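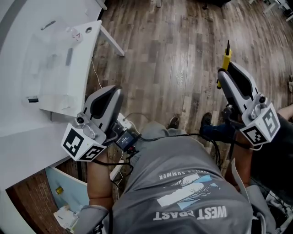 Daniyal Ansari had told me on the phone that I must not call it a dictionary, because Conceição Rocha does not like this word for it. So I called it the list, and the list it stayed for the whole afternoon.

It has more than 3,000 words now. All of them were heard in Bastcombe or in the villages on the Hidon side of the river, and each one is on its own paper card, with the name of the person who said it and what they were talking about. A word she has only read somewhere does not get a card.

"I came here as a grown woman, with school English," Rocha says. "My English was correct and I understood nothing. My neighbor asked me if I was 'snibbed in' for the night. I looked for it in the book at home and I did not find it. The next day I asked her, and she laughed very much and said it means the door is locked. That was the first card."

She is 56. In the mornings she does the accounts for Cheema, the bakery at the bottom of the hill, and many of the cards were written there, on the back of order slips. She showed me several which still have prices for rolls on the other side. I asked if the customers mind to be written down.

"At the beginning I hid it a little. Then one man saw me and he said, what have I said now? After this they started to bring me words, like people bring you eggs. Sometimes they bring a word that they made up in the car. I can usually hear it. They say it too carefully."

Most of the list is about weather, fish, mud and being annoyed with somebody. There are eleven cards for kinds of rain, and Rocha believes two of these are the same word, pronounced by one man with his teeth and later without them. For "tired" she has a whole envelope. I liked "drubbled," which is for a person who is tired from talking and not from work. She thinks it was once used only for laundry, but she could not find anyone old enough to confirm it.

Ansari joined her later. He grew up in Trulton and he types the cards into a computer, in the evenings, as far as his eyes allow. The two of them do not agree about spelling. He would like one spelling for each word, so that it can be searched. She wants to keep what she wrote on the day.

"He says, who will look for 'owzel' under four letters?" she told me. "I say, then they must read all four. It is not so long."

Ansari, when I repeated this to him, answered that it was in fact quite long.

I wanted to know whether the young people still use any of it. She took some time before she answered. Her view is that they use maybe a part, but they do not know it is local. They think everybody says it. A girl from the bakery went away to study and came home at the first holiday very offended, as her new friends had not understood "put it in the skep," and for her this was normal English for putting something in a basket.

"So she gave me that one," Rocha says. "I did not have it! She worked beside me for two years and I did not have it, because we keep the baskets in the back and I am always in the front."

There is a plan to print the list, but not this year. A printer in Trulton gave a price, and then in September he gave another price. Rocha does not seem to be in a hurry. While we were speaking the postwoman came with a parcel and remarked that it was getting "thrawny" out there. Rocha thanked her, closed the door and asked me if I had a pen.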